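Share-house chore roster

A chore roster is a written agreement, usually stuck to a fridge, that divides the cleaning of a shared dwelling among people who would each prefer to be out. It is found wherever unrelated adults split the rent, and is traditionally drawn up within a day of someone finding something in the sink.

Origins

Rosters of a formal kind descend from boarding-house rules, under which the landlady assigned the work and there was no right of appeal. When boarding houses gave way to group rentals, the landlady went and the work stayed. Residents of the Plallulura student flats still refer to the October roster, the first of each lease year to be taken seriously and the last to be filled in with coloured pens.

Types

The rotating wheel consists of two cardboard discs joined by a split pin. The inner disc carries names, the outer one tasks, and the whole thing is turned every Sunday by whoever stands to gain. Wheels are favoured by households of three, in which every dispute has a majority.

The fixed roster gives each resident one job for the length of the lease. It suits people with strong feelings about vacuuming. Its weakness is the bathroom, which has no natural constituency.

The points system awards a value to each task, with 100 points commonly required per month. Bins are worth 10 and the oven 13, a margin that has never persuaded anyone to clean the oven. Under the Suvberg variant, points may be traded, and a modest black market in washing-up generally follows.

Enforcement

Most rosters contain no penalties. Compliance rests on the note, a document that opens with "Hi guys" and deteriorates. Fines have been tried, the proceeds going towards dishwashing liquid, which then runs out faster than can be explained.

Decline

A roster is considered lapsed when the pen goes missing from its string. Removal from the fridge may take years, and new tenants have been known to inherit one bearing the names of people they've never met, all of whom are behind on the mopping.

See also: Bond cleaning; Kitty (household); Passive voice

Last revised 2019-01-22
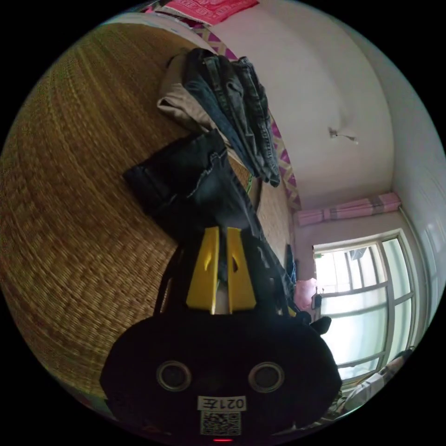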